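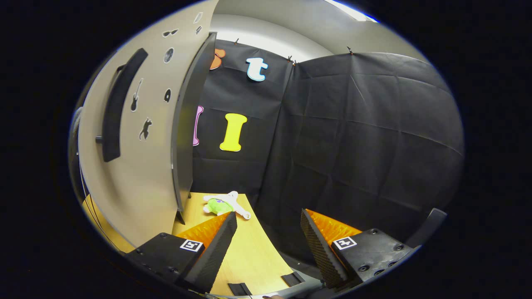
Light yellow wooden tabletop, with orange ribbed pads on the gripper fingers

Field monitor, Tandgate transit settlement

Wevosow is hiring a field monitor for the Tandgate transit settlement, where 652 families displaced by the Sopacua floods are living in shelters put up for one rainy season. They are now in their third. The regional government says everyone will be moved to permanent homes in Ginholm by March. We have heard that before, and we would like someone on site who writes down what happens.

The Ginholm plan promises 4000 homes. At our last visit 207 had roofs, and we could not get a straight answer on how many had running water. The plan also calls every move voluntary. Residents tell us food rations stop for families who don't sign. Officials deny it. Your job will be to find out, family by family, and to report it even if the answer makes us look wrong.

What you will do

Interview residents before and after they move, and keep records that would hold up if someone challenged them. Check official head counts against your own. Visit Ginholm twice a month. Write a plain report every four weeks. We don't want success stories, and we don't run them.

What we need

Two years or more of interviewing or case work, in any setting. Good spoken and written English. A second language helps if you can really work in it. A driver's license. You should be hard to impress and polite about it. A degree is not required, and a long list of workshops won't move you up the pile.

What we offer

2392 a month before tax, a shared room in Tandgate, travel to and from the site, and health cover. The contract is for nine months. It may be extended if our funding is renewed, but please don't plan your life around that.

The road floods, the phone signal is poor after dark, and local officials are not always glad to see us.

How to apply

Send a résumé and one page on a time you were told something official and checked it yourself. Leave out the cover letter. Applications close at 5 p.m. on the last day of March. We answer everyone, including the people we turn down.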